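Search products Go
Home Grippers Wrist sensors Brackets Trial hire Contact

Serketti gripper, black, with mounting plate
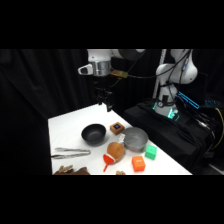 The Serketti is a general-purpose electric gripper for small arms. We stock it at Hasordale as a single unit or as part of a trial kit, which adds a wrist bracket and a spare pair of fingers. It weighs 700 g with the plate fitted and opens to 97 mm.

Customers usually ask how it compares with the Cekari. We ran both on the same arm with the same controller, using bowls, tongs, toy cubes and soft toys.

Cubes: no difference worth paying for. Both picked them up cleanly at the default force.

Bowls: the Serketti held a metal rim better. The Cekari fingers are shorter and tended to slip when the bowl was lifted from one side.

Plush: the Cekari was gentler at low force. On the Serketti you need to turn the force down by hand or it squashes the toy flat.

Tongs: neither was good. Expect to adjust the approach angle, and try the narrow fingers if you have them.

The plate fits most small arms directly. For older Đorđević arms you will need the adaptor, sold separately. Route the cable with enough slack for a full turn of the wrist.

Trial kits go out for 22 days. Return postage is included within the mainland. The warranty is 2 years and does not cover finger pads.

The narrow fingers are out of stock until June. Orders placed now will be held and sent when they arrive.

Page updated Mar 29, 2020

Print this page
E-mail this page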